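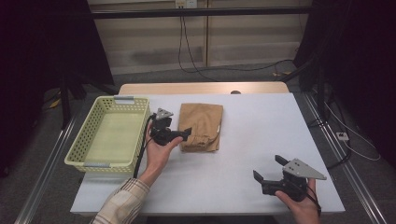
How to Sit Through a Robot Demo Without Being Sold

Sep 19, 2024

I go to a lot of open days. The one at Nanitz this year had the usual coffee, the usual slides, and a table where you could watch hand-held grippers being used on folded cloth next to a plastic basket. Most visitors gave it two minutes and left saying the robots were nearly ready. I stayed longer. These are the steps I follow now.

Step 1. Find out who is doing the work

Look for the hands. If a person is holding the grippers, you are watching a person fold or move cloth while a machine records it. Fine work, maybe useful work, but the skill on show belongs to the person. Ask when you will see the same job done by an arm, and write down the answer word for word.

Step 2. Ask for the number behind the number

Our guide, Erzsébet Gál, told us the Lonimov project had 177 recorded runs of the cloth task. I asked how many were thrown out. She went and checked, which I give her credit for: 105 were kept. The slide had only the larger figure.

Step 3. Try the tool yourself

If they let you, pick up the grippers and try to lift one layer of fabric. I needed around 3 minutes to do something my fingers do in a second. Pay attention to your wrists and to where the cable goes. Anyone who says it feels natural has either practiced a lot or hasn't tried it.

Step 4. Change one thing

Turn the cloth. Move the basket to the other side. Ask for a towel if they have been using pants. At the Kütt demo in April I asked for the basket to be moved a hand's width and was told it would be "out of scope for today." Put that in your notes too.

Step 5. Pin down what "success" means

Is the item in the basket, or is it in the basket still folded? Trundau's handout claimed 100 percent and never said of what. If the definition isn't on paper, ask the presenter to write it on your copy.

Step 6. Wait for the second group

Get your coffee late and come back when the next tour is at the table. You'll hear the same talk, and you can check whether the setup was reset between groups and who reset it.

Step 7. Write it up the same day

One page is plenty. Put what you saw on the left and what you were told on the right. My right-hand column for Nanitz ran onto the back of the sheet.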